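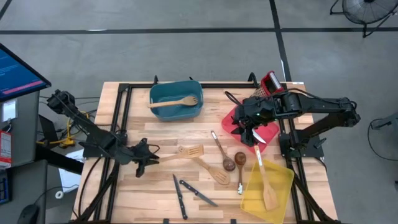
Figure 1. Two-arm station with a utensil-sorting task laid out: wooden spoons and spatulas, two knives, a box grater, and a bin, a plate and a tray.

Unit 4 notes: Can a machine put the kitchen away yet?
Handout for the Saturday section, Noemi Nakamura

Welcome back, everybody, and thank you for the lively arguments last week about the dishwasher (I have been thinking about them ever since). Today we move from washing to sorting, a chore most of us do half asleep while talking to somebody else, and we ask how close a pair of robot arms is to doing it for us.

Start with the spoons. A wooden spoon is a friendly object for a two-finger gripper: light, stiff, hard to break. Lying flat on a table, though, it gives the fingers very little to get under, and when two spoons lie side by side a gripper reaching for one can easily nudge the other. You and I would roll one away with a fingertip without noticing we had done it. Ask yourself as you read how you would write that little roll down as an instruction!

Knives are a different matter. The handle is the easy part to hold, but the machine has to know which end is the handle, keep the blade clear of the second arm, and set the thing down pointing somewhere sensible. The box grater has openings, edges and a bad habit of tipping, so please think about where you would grab it first.

Then there is the question of where things go. The spoon in the teal bin has its handle sticking out over the rim. Would you call that put away? My mother would not, and I suspect your households disagree with each other too. Before we can score a machine, we have to agree on what finished looks like, and that takes longer than students expect.

Now some numbers to chew on, from the Clonbridge exercise we will use for the rest of the term. Aigars Avotiņš, who taught this unit before me, set up 104 sorting attempts with mixed utensils. The arms finished 74 of them with no human help. When he moved the same utensils into a deep drawer, they managed 40 out of 104. Same spoons, same arms — only the drawer was new. Keep that drop in mind whenever a company tells you its robot "does kitchens."

My own view, which you are welcome to fight me on, is that open-table sorting is nearly there for patient people, and that a real drawer in a real home is still some way off.

For next time: read the Odness chapter on grasping flat objects, then empty your own utensil drawer onto a table and put it back using only a thumb and one finger of each hand. Write a page on where you got stuck. Bring the page with you, and leave the knives out of it, please.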